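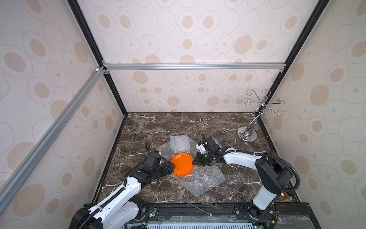 # Trikitz Two-Arm Teaching Station

The Trikitz is a bench-scale station for teaching manipulation tasks by demonstration. It is supplied by Bulholm to laboratories, technical colleges and packaging firms that need a pair of arms to learn handling work from a person. The operator may guide the arms directly by hand, or may drive them by remote control from the leader unit. Both methods write to the same episode format.

## Intended use

The station is designed for tasks in which two grippers must share one object, or in which one gripper must steady an item while the other works on it. Typical lessons include lifting a plate by opposite sides, handling bubble wrap, and opening or removing soft film. Work of this kind is difficult to script, and most of our customers have found that a short set of careful demonstrations gives them a better starting point.

The Trikitz is not rated for contact with food intended for sale, and it must not be used to lift persons or animals.

## Teaching modes

**Hand guiding.** With the enable switch held, the selected arm becomes compliant and may be moved through the task. The gripper is opened and closed from a thumb control. This mode suits short motions and the correction of a single step.

**Remote control.** The operator moves two leader handles, and the arms follow. Trato, the recording software supplied with the station, stores joint positions, gripper opening and all camera views on a common clock. Motion scaling can be set for each arm separately – a lower setting is advised for film, bags and other thin material.

**Replay and trim.** Any recorded episode can be replayed at reduced speed, shortened at either end, or marked as a failed attempt. Failed attempts are kept by default and may be left out at export.

## Working with soft packaging

Thin plastic is among the more demanding materials to teach. It folds differently at each attempt, reflects the work lights, and may hide the rim of the container it covers. A view from the wrist is therefore of particular value, as it allows the operator to judge where the fingertips meet the film. 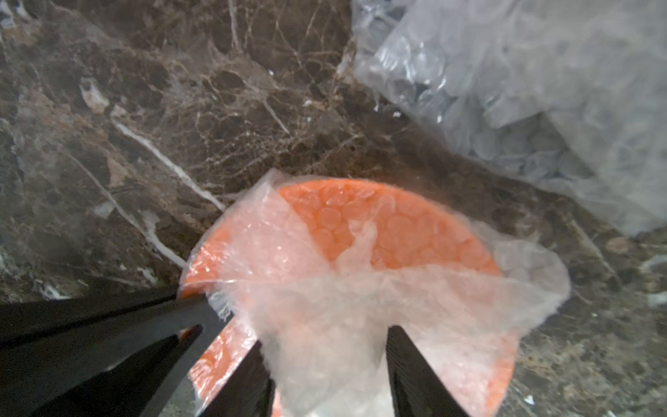
Delwyn Lowther wrote to us that the film lessons went poorly until the motion scaling was brought down on both handles, and that after this change new operators needed far less practice before their recordings could be kept. Lowther also asked whether the scaling value could be saved with each episode. It is now stored in the episode header, beginning with the release of 2022-12-17.

We recommend that operators vary the starting position of the container between episodes and that they pause briefly before closing the gripper. Hurried grasps are hard to trim and tend to teach hurried grasps.

## Ordering information

| Item | Detail |
|---|---|
| Arms per station | 2 |
| Episodes included in starter plan | 60 |
| Episode storage before export is required | 3,000 |
| Operator training, in hours | 40 |
| Recording software | Trato, one license per station |
| Leader handles | Sárközi pattern, left and right |

Replacement fingertips, cable ties and leader handle grips are ordered separately. Stations are shipped assembled and must be placed on a level bench. Installation is carried out by Bulholm staff or by an approved partner – customers who wish to install the station themselves should request the site checklist before delivery.

Requests for a quotation should state the intended task, the largest object to be handled and the teaching mode preferred.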